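In conversation: Afia Dankwa on the care and repair of everyday jewellery

Members' Interview, 1 July 2025

The repair bench at Mallow opened in March with a single bookable hour in each session. It now runs to a waiting list, and the Adult Learning Service has agreed to extend it for a further year. Afia Dankwa, who leads the bench and teaches the evening course in bead stringing and simple wirework, met the Service to discuss the first months of the work, the items people bring in, and what she would like the public to know about looking after inexpensive jewellery.

Ms Dankwa trained as a bookkeeper and came to jewellery by way of her grandmother's workbox. She spent 17 years in the accounts department of Velano, a supplier of clasps, cords and findings, before moving to teaching.

"I knew the price of every jump ring in the building long before I could close one properly," she said. "When I did begin to make things, I had a great deal of respect for the small parts. People look at the beads. I look at what is holding them."

The value of modest things

Asked why the Service should support the repair of items that may have cost very little, Ms Dankwa said that the question was put to her often, usually by people who had a broken bracelet at home.

"Price is a poor guide to what people want to keep. I have had visitors bring me a string of glass beads wrapped in three layers of tissue, and the same person will be wearing a gold ring they have not cleaned in years. The beads came from a sister, or from a market on a particular holiday. They do not want another one like it. They want that one."

She added that high street jewellers were often unable to take on such work. A bench jeweller's time is costly, and a repair to a costume piece may be quoted at several times the price of the piece. The Mallow bench charges a flat fee of £4 to cover thread, wire and fittings, and visitors are encouraged to carry out the repair themselves under guidance.

"I would prefer that they did it with their own hands," she said. "It takes longer, and the first knot is generally a bad one. By the third they are telling me where the light should go."

Wire-wrapped bangles, in which a length of fine wire is coiled around the main band, are among the items she is asked about most. According to Ms Dankwa, the usual complaint is that the end of the wire has lifted and catches on sleeves.

"Please do not cut it off. Once you have cut it, the coil has nothing to hold it and it will start to travel. Press the end down with a pair of nylon-jawed pliers, a little at a time, and follow the direction of the coil. If you have no such pliers, wrap the jaws of an ordinary pair in masking tape. It is a job of a minute or two."

She advised against bending a bangle that has lost its shape by hand alone. The band should be eased round a mandrel, or failing that a smooth wooden rolling pin, with pressure applied evenly along its length. Base metal that has been bent sharply in one place will tend to bend there again, and may in time crack.

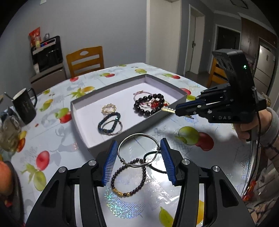

Cord, elastic and the question of knots

Beaded bracelets make up the larger part of the bench's work. Many are strung on elastic, which Ms Dankwa regards as a material with a short and predictable life.

"Elastic perishes. It perishes in a drawer and it perishes on the wrist, and perfume and hand cream hurry it along. If you can see the cord between the beads when the bracelet is lying flat, it has stretched and should be replaced. Most people wait until it goes in the supermarket."

For heavy beads she recommends a thicker elastic than is commonly supplied, used singly and stretched gently before stringing. The knot should be a surgeon's knot, pulled tight, with a small drop of jeweller's cement applied and left overnight before the ends are trimmed. She does not favour household superglue, which dries hard and can cut into the elastic as it moves.

For stone or glass beads that are to be worn daily, she prefers a coated beading wire finished with crimps and a clasp. Such a bracelet is less convenient to put on with one hand, a point on which she and her students regularly disagree.

"I lose that argument every term. They like to roll it over the hand and go. I show them the toggle clasp, they admire it, and they reach for the elastic."

Tassels present a separate difficulty. The threads crush in storage, and those made from viscose may lose their finish if they are washed. Ms Dankwa suggests holding a crushed tassel in the steam of a kettle for a few seconds, at a safe distance and with tongs, and then combing it through with a clean toothbrush. It should be hung to dry. Any uneven ends may be trimmed by wrapping a strip of paper tightly round the tassel and cutting along its lower edge.

Storage and cleaning

On the subject of storage, Ms Dankwa was firm. Jewellery kept in a heap will scratch, and chains and tassels will tangle with whatever is beside them. She recommends a shallow tray that allows each piece to be laid out singly, lined with felt or plain cotton, and kept out of direct sunlight. Plated items should be wiped with a soft dry cloth after wear and stored in small closed bags.

She does not recommend dipping costume jewellery in commercial cleaning solutions. Many are intended for solid silver and may strip plating or loosen glued settings. A barely damp cloth is sufficient for most glass and plastic beads, provided that the cord is kept dry.

"Before you clean anything, lay it out on something pale and look at it properly. You will see the bead that has chipped and the knot that is about to go. Half my work is done at that stage, and I have not yet picked up a tool."

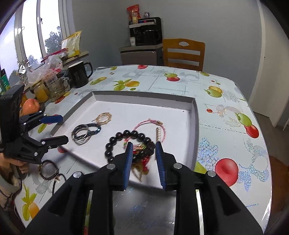
Bracelets and a shallow tray on a fruit-print tablecloth.

The coming year

The extension will allow the bench to offer a second hour in each session and to admit 9 learners to the evening course. The Service has also accepted a donation of 300 loose clasps and end caps from Rajput, a wholesaler which is closing its trade counter. Learners will sort these by size and finish as part of their introduction to findings.

Ms Dankwa hopes in due course to offer an outreach session at the Traster reading room, where several residents have asked for help with necklaces they can no longer fasten. Replacing a small spring ring with a larger lobster clasp or a magnetic fastening can, she said, return a necklace to use after many years. She noted that magnetic clasps are unsuitable for anyone with a pacemaker, and that learners are taught to ask before fitting one.

Visitors to the bench are asked to bring all loose beads in a sealed bag, together with the original clasp where they still have it. Fine gold, pearls of value and items set with precious stones cannot be accepted and should be taken to a qualified jeweller. Bookings may be made at the Mallow front desk or by telephone during opening hours.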